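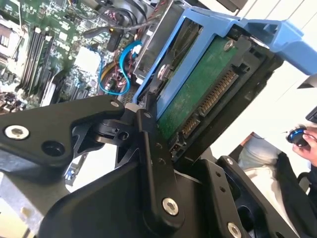
Home | Workshop | Electronics | Cleaning | Storage | Subscribe

We use cookies to remember your settings and to see which tips get read. Accept or manage.

Workshop tips from the desktop teardown bench

Grendutberg is a research project on robot disassembly of old office computers. The bench is at Collongate, and the work this year has been on one narrow question: when a gripper takes a drive out of a tower, what should the arm do when the part doesn't move the way the plan says it should? The method being tested is called Brovum. It watches the force at the wrist and picks one of a few small corrections, such as easing back, shifting sideways or tilting, before it tries again.

The full write-up is long and mostly of interest to people who do the same thing. A lot of what went into it is plain bench practice, though, and most of it works just as well with your hands. I've pulled out the parts that apply to anyone opening a tower in the garage to save a drive or add memory.

1. Lay the case on its side

Unplug everything, hold the power button in for a few seconds, then lay the tower down with the open side facing up. Every part then lifts toward you, and a dropped screw lands on the board where you can find it. The robot can't work on an upright tower at all with the present set-up, and after a month of doing it this way I stopped working on upright ones at home too.

A slotted aluminum table is handy if you have one, as you can bolt stops to it. At home, a rubber mat or a folded towel will keep the case from creeping.

2. Give every loose part a pocket

Early trials put removed parts in a bin. Getting them back out in the right orientation took longer than removing them did. The tray that sits left of the tower now is 3D printed in grey, with holders and slots raised off the base. There's a groove along the front for a thin circuit board and a square pocket at the left.

You don't need a printer. A muffin tin does for screws and small brackets. For memory sticks, cut slits in a block of the stiff foam that comes around new appliances (the pink antistatic kind is better if you've saved any). Put the tray on the side of your weaker hand and leave it there for the whole job.

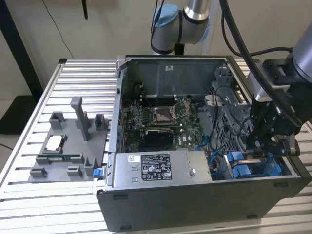
3. Start with the blue bits

On a lot of office machines the coloured plastic marks what's meant to be handled: latches, drive carriers, card clips. In the Dell towers on our bench they're blue. Find all of them before you reach for a screwdriver. Squeeze or lift each one a little to learn which way it gives.

The vision side of the project leans on this as well. Picking out a bright blue carrier inside a dark bay is a much easier job than picking out a grey drive against a grey cage. If you're taking apart something without coloured tabs, a dab of nail polish on each catch will help you the next time.

4. Clear the cables first, and look twice

Cables caused more failed attempts than anything else in the study. A SATA lead that loops over the board looks harmless until it catches on a finger and pulls. Unplug both the data and power leads from the drive, then tuck them well away from the path the drive will take. A twist tie to the nearest bit of frame is enough.

Look from straight above, then from a low angle. The second look is the one that finds the thin wires lying across the drive tray.
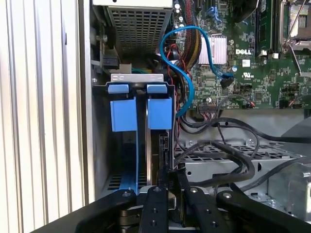 Power leads are stiffer than data leads and tend to spring back over the opening. Bend them at the bundle, a good hand's width from the plug. Bending right at the plug loosens the pins over time, and a drive that drops out now and then is a miserable thing to track down.

5. Pull, stop, ease back, pull again

If you only take one thing from Brovum, take this. The plain version of the program pulled in a straight line until the force limit tripped, then gave up. The newer version treats a rise in force as information. It backs off 3 mm, shifts slightly to one side and tries again.

We ran 1,694 drive removals in all. The straight pull got the carrier out 82 percent of the time. Most of the rest were carriers that had gone crooked in the bay, and the back-off move freed over 207 of those that would otherwise have needed a person to step in.

By hand it goes the same way. Squeeze the carrier and draw it out evenly. When it binds, push it back a touch, square it up and go again. Pulling harder on a crooked carrier only wedges it.

6. Hold the frame and leave the drive alone

Grip the plastic carrier by its frame or its handle. Keep fingers off the green circuit board on the underside and off the gold contacts at the connector end. The gripper program follows the same rule.
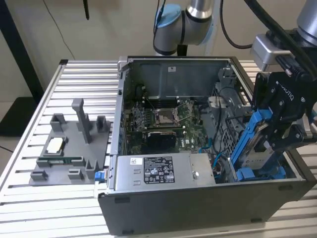 Keep your wrist in line with the bay as the carrier comes clear. Turning it early drags the corner of the frame along the cage. Once it's right out, set it down flat, label facing up, on something that won't slide.

7. Putting it back

Going in is harder than coming out, for us and for the robot. Line up the carrier by the far end first, slide it in with light pressure, and press firmly only for the last little bit. If the end of the carrier stands proud of its neighbour, it isn't seated. Take it out and start over.

Reconnect power, then data. Check that nothing is pinched before the side panel goes on.

8. Write down the order

We log every step with a time and a result. A pencil list on masking tape stuck to the side panel will do at home. Number the steps as you go, then read the list from the bottom when you put the machine back together.

A few leftovers

Serrano, the scheduling program that decides which part comes out next, always leaves the power supply until after the drives. I do the same now.

Wash your hands before handling memory. Skin oil on the contacts is a nuisance.

Cold plastic tabs snap. If the tower has been in an unheated shed, bring it in the night before.

Recent in Workshop

Sorting a jar of mixed screws
Which cable ties can be reused
Wiping a hard drive before you give it away
Cleaning dust from a power supply grille
Storing spare memory so you can find it again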